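Gronthorpe Community Hall – Kitchen and Glassware Store
Six-monthly safety inspection checklist with comments

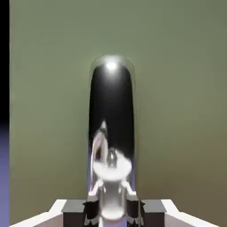 Clear glass cylinder with domed top. See item 4.3.

Site: Gronthorpe, kitchen, servery and glassware store
Inspected by: Kazue Sakamoto
Date: 2022-07-03
Next inspection due: August, for open items only

Ratings used: OK / Attention / Fail / Not checked

1. ENTRY AND FLOORS

1.1 Entry clear to full door width – OK
1.2 Floor vinyl sound, no lifted edges – Attention
Comment: The join in front of the servery has lifted over the length of a hand. It has been taped. Tape is not a repair and has already started to curl. Get the flooring contractor to re-weld the seam.
1.3 Non-slip mat at sink – OK
1.4 Wet floor sign available – OK
Comment: Kept behind the door. Hirers keep asking where it is, so a hook beside the mop bucket would be better.
1.5 Step into store marked – Fail
Comment: Yellow strip has worn through in the middle. The step is low and easy to miss when carrying a tray. Repaint both the edge and the riser.

2. ELECTRICAL

2.1 Appliances tagged and in date – Attention
Comment: Urn, toaster and both kettles in date. The Plaron bar fridge has no tag at all. Taken out of use and the lead coiled on top until it is tested.
2.2 Power points undamaged – OK
2.3 No power boards on benches – Fail
Comment: One board found beside the sink with the urn plugged into it. Removed. The urn is to go on the wall outlet at the servery end, as the hire agreement already says.
2.4 Safety switch tested – OK
Comment: Tripped and reset at the board.
2.5 Lights working – Attention
Comment: One tube flickering in the store. The others are fine.

3. GAS AND HEAT

3.1 Stove shut-off labelled and reachable – OK
3.2 Hose and fittings – Not checked
Comment: Not something I can sign for. Book the gas fitter.
3.3 Range hood filters clean – Fail
Comment: Heavy grease on both. They were marked as cleaned on the kitchen sheet, though the sheet is not initialled. Soak and refit before the next hire. Anyone filling in the sheet needs to initial it.
3.4 Fire blanket mounted and unobstructed – OK
3.5 Extinguisher in date, gauge in green – OK
Comment: The bracket is a bit loose on the wall. Two longer screws will fix it.
3.6 Oven gloves free of holes – Attention
Comment: One pair worn thin at the thumb. Thrown out. Replacement pair needed.

4. GLASSWARE STORE

4.1 Shelving fixed to wall – OK
Comment: Brackets tightened after the last inspection and still firm.
4.2 Heavy items on lower shelves – Attention
Comment: The large serving platters had gone back up to the top shelf. Moved down. Labels on the shelf edges might stop it happening again.
4.3 Tall display glass kept off shelf edges – OK
Comment: Tall pieces are to be stored upright at the back, with nothing stacked against them. Carry them one at a time, using both hands.
4.4 Chipped or cracked glass removed – Attention
Comment: Register shows 717 pieces and the hand count came to nearly that. 6 tumblers with chipped rims were wrapped and binned. Please do not put chipped glasses back in the racks for someone else to find.
4.5 Racks sound and not overfilled – OK
Comment: The Wusta racks are holding up well. The older wire ones leave marks on the stems and could be replaced when there is money for it.
4.6 Breakage kit complete – Fail
Comment: Dustpan and brush present. No heavy gloves and no marked box for broken glass. Staff have been using the ordinary bin, and a bag was found split at the bottom. Buy a hard-sided container with a lid.

5. CHEMICALS

5.1 Cleaning products in original containers – Attention
Comment: One unlabelled spray bottle under the sink. Contents unknown, so set aside for disposal.
5.2 Safety data sheets on file – Attention
Comment: The sheet for the Jitaru dishwasher detergent is for the old formula. Ask the supplier for the current one.
5.3 Cupboard latch works – OK

6. FIRST AID AND NOTICES

6.1 First aid kit stocked – Attention
Comment: Low on burn gel and blue dressings. Eye wash is in date.
6.2 Emergency numbers displayed – OK
6.3 Evacuation plan current – Fail
Comment: Plan still shows the side door, now bricked up. New drawing needed, and the old one should come off the wall today.

ACTIONS BEFORE NEXT HIRE
Clean range hood filters (3.3)
Buy glass disposal container and heavy gloves (4.6)
Repaint step (1.5)
Take down old evacuation plan (6.3)

ACTIONS BY AUGUST
Flooring seam (1.2)
Test and tag bar fridge (2.1)
Replace tube in store (2.5)
Gas fitter to check hose and fittings (3.2)
New evacuation plan drawn and framed (6.3)

Copy to bookings folder and noticeboard. Store key 528 returned to the key safe.

Signed: K. Sakamoto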